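Prudcombe Community Garden Association
Minutes of the general meeting, May 7, 2018

Chair: Kanchan Kaushik
Minutes: Lalit Bisht
Apologies were received and read out. The minutes of the February meeting were taken as read and accepted, with one correction: the broad beans went into bed 15, and the pumpkins are still in the bed beside it.

1. Autumn harvest
What a season! Kanchan opened by saying the pumpkins had been the best in years, and there was a good deal of agreement from the floor. The Queensland Blues kept coming right through April and the rhubarb has hardly paused for breath. Members with plots along the Vashisht Street fence reported that the new soil has made all the difference to their carrots - straight ones this time, and plenty of them. Anyone who still has tomatoes hanging on is asked to pull them before the first frost and put the green ones on the sharing table, where the chutney makers will be very glad of them.

2. Water
The tank by the gate is full after the rain and the new downpipe is holding. The old hose fitting at the Birkik Lane end still drips. Lalit has bought a replacement and will put it on at the next working bee. Members discussed whether to set the drip line timer back for winter. Agreed to turn it off altogether until spring and water seedlings by hand.

3. Money
Balance in the account is $798 after paying the insurance. The plant stall did beautifully and the potted herbs sold out before lunch. The application to the Hunance small grants round has gone in, asking for $1,000 towards two raised beds at wheelchair height and a proper path between them. We should hear before the end of winter. Fingers crossed, everyone.

4. Compost
A long and very lively item. The three-bay system is working well, and the bay opened last week was dark, crumbly and full of worms. Kanchan passed a handful around the table, to general delight. The trouble is keeping up with dry material. Shredded paper is fine in small amounts, but leaves are better, and there are mountains of them along the creek just now. Moved that members bring a bag of leaves each time they visit until the end of autumn. Carried.

Citrus and onion were raised again. It was agreed that a little of both does no harm as long as it is chopped up and well buried. Bread, meat and cooked rice stay out because of the rats.
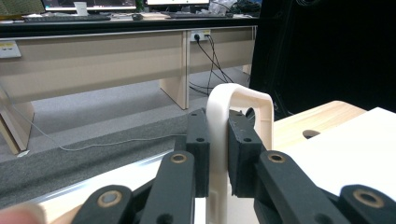

Mei wondered whether the worm farm could take some of the kitchen scraps over winter, while the big bays are slow. She has kept one on her back verandah for years and finds the worms eat less in the cold but never stop altogether. Several members offered to help set it up under the shed eaves, and Mei will bring a starter lot of worms to the working bee.

5. Winter planting
Garlic to go in as soon as possible, with two beds set aside for it. Broad beans, peas, silverbeet and brassicas all welcome. Lalit has far too many kale seedlings and will leave them in the shed - please take some!

6. Other business
The shed padlock code has been changed. Ask Kanchan for the new one.
Soup lunch after the next working bee. Bring a mug and whatever you have growing.

Meeting closed at 8.40 pm.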